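Hullavville Puts a Price on the Little Packets

23 Sep 2020

HULLAVVILLE – The town council voted last night to let cafes and diners charge for sugar, sweetener, ketchup and anything else that comes in a small paper or plastic envelope, ending a debate that had outlasted two budgets and one heat wave.

The new rule does not say what the charge should be. It says only that a business "may recover the reasonable cost of single-serve condiments," a phrase that took most of July to write and that most people at the meeting seemed to read in their own way. One diner on the main street has already taped up a sign asking a nickel per packet. The coffee counter two doors down has a sign saying it will never do any such thing, and would like everyone to remember that at lunchtime.

The matter began with the trash. A town survey of public bins over the summer found 429 unopened packets in a single week, most of them sweetener. Add the opened ones and the total came to about 2,000, in a town where the benches outside the library are considered a busy spot. The survey offered no theory as to why people carry a packet of sweetener out the door, across a parking lot and into a park before deciding against it.

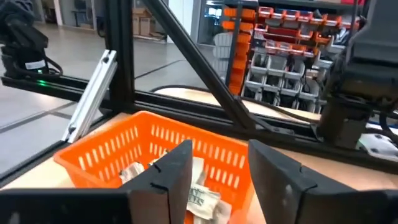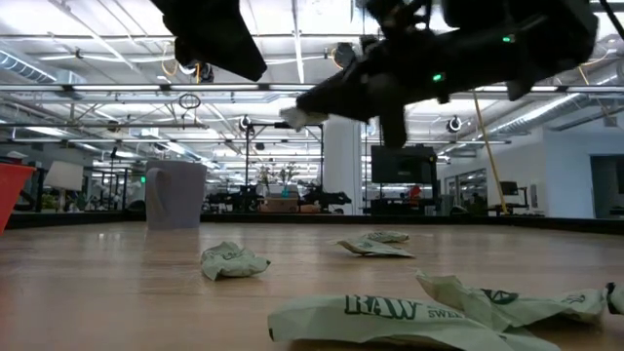 Restaurant owners have been split from the start. Those in favor say customers take packets by the fistful and that the price of a case has gone up again. Živković, the bakery by the bus stop, told the council in a letter that it goes through 696 packets in a slow week and sells nowhere near enough coffee to explain it. The letter went on to suggest that certain households in Hullavville have not bought a bag of sugar in years. It did not list them, although the bakery said it could.

Those against say the whole thing makes the town look cheap. The owners of Pristasance, which opened in the spring and has cloth napkins, said in their own letter that asking a guest for a nickel after a four-course dinner was "not the note we wish to end on." They plan to keep sugar in bowls, with tongs. Several residents asked during public comment whether anyone had considered what people do to a shared bowl of sugar, and the discussion moved there for longer than the agenda allowed.

Emton, the next town over, tried a similar rule and dropped it after one season. Officials there said the fee brought in a little over 400 dollars, most of which went to printing the signs. Hullavville's council was told this before the vote and thanked Emton for the information.

A late amendment would have exempted salt and pepper. It failed on a tie, so salt and pepper are now covered as well, to the surprise of at least one member who had voted against the amendment thinking it did the opposite. A motion to vote again was ruled out of order – the room was due to be handed over to the square dance club.

The rule takes effect in 30 days. Creamers are being studied separately.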